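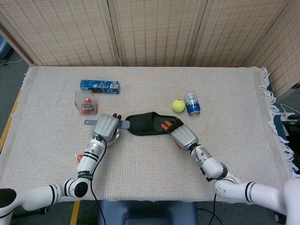
Where Do Museums Keep Everything Else?

Go round a museum and you might think you have seen what it has got. You haven't. You have seen the things that were chosen, dusted and given a label. The rest are somewhere behind a door marked PRIVATE, and there are usually a lot more of them than there are of the ones in the glass cases.

Take the museum in Oststead, which is small and smells slightly of floor polish. It owns 1,681 objects. On an ordinary day, 158 of them are on show. Everything else lives in the store, in the dark, in boxes, and doesn't seem to mind.

What is a store?

A store is a large, dull building full of interesting things. Oststead's is on the edge of Plurkthorpe, between a tyre shop and a field. There is no sign outside. Museums are not keen on telling burglars where to park.

Inside there are long rows of metal shelves. Small objects go in boxes, and the boxes are lined with a special paper that has no acid in it. (Ordinary paper has a bit of acid in it. You won't notice, but a two-hundred-year-old christening gown will.) Big objects, such as ploughs, stand on the floor and wait for someone to walk into them.

Why not put everything on show?

The first problem is room. To show off all its belongings, Oststead would need a museum the size of a supermarket, and the council has explained several times that it is not getting one.

The second problem is light. Light fades things. If you have ever left a poster opposite a sunny window, you will know that the reds go first and then the whole thing starts to look poorly. Old cloth, old letters and watercolour paintings are worse. They may go on show for a few months and then have to lie in the dark for years, like a teenager.

The third problem is teaspoons. People are very kind and give museums all sorts of things, and what they give most of is teaspoons. One drawer of teaspoons is history. Six drawers is a cutlery shop.

How do they find anything?

Every object gets a number. It is written on the object itself, very small, somewhere it won't show, or sewn on with a cloth label if the object is a sock. The same number goes into a list called the catalogue, along with what the thing is, who gave it and which shelf it is on.

So if you asked for number 682, someone could look it up and tell you that it is a tin whistle, given by Consuelo Barrios, on shelf 55. They would then go to shelf 55 and find it. If it wasn't there, there would be a great deal of quiet panic and nobody would get any tea.

Moving an object without changing the catalogue is about the naughtiest thing you can do in a museum, apart from eating crisps near the tapestries.

Who eats the collection?

This is a real question. The answer is insects. Clothes moths lay their eggs on wool, and the grubs that hatch will munch through a soldier's uniform without the least respect. Carpet beetle grubs, which look like tiny hairy slippers, like fur and feathers. Silverfish go for paper and glue, so to them a library is a buffet.

Museums put out sticky traps to see who has moved in. When they find grubs in something, they may wrap it up tightly and put it in a very cold freezer for a couple of weeks. It is perfectly normal for a museum freezer to contain a bonnet.

How do you clean an old thing?

Slowly. The people who look after objects are called conservators, and they spend years learning when to leave things alone. They often start with a soft brush and a gentle vacuum cleaner, and some of them use cotton buds and spit. Yes, spit. It contains substances called enzymes that help to loosen grime, and it is always handy.
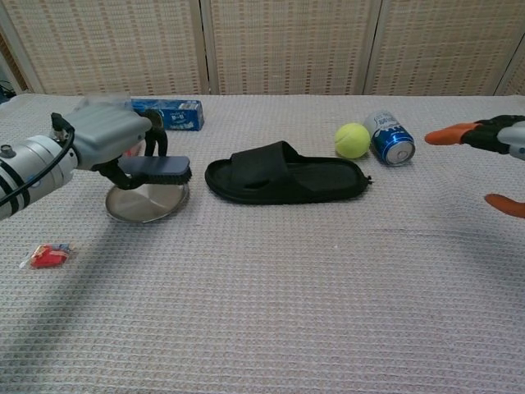 A scrubbing brush and a round stainless-steel plate.

Scrubbing is for the washing-up at home. On an old silver cup, a hard scrub takes off a little of the silver along with the dirt, and if enough people do that for enough years, the pattern disappears and you are left with a very clean, very boring cup.

Can I go and look?

Sometimes. Many stores have open days, and the one at Plurkthorpe has its own in May. You will be asked to leave your bag by the door and keep your hands to yourself. If you are asked to wear gloves, wear them. If you are asked not to wear gloves, that is because paper is easier to tear when you can't feel it properly.

Words to know

Catalogue: the list of everything a museum has.
Conservator: a person who looks after objects and owns a lot of cotton buds.
Donor: someone who gives a museum a thing. See teaspoons.

Written by Kulap Tanasarn. Last checked Jan 15, 2021.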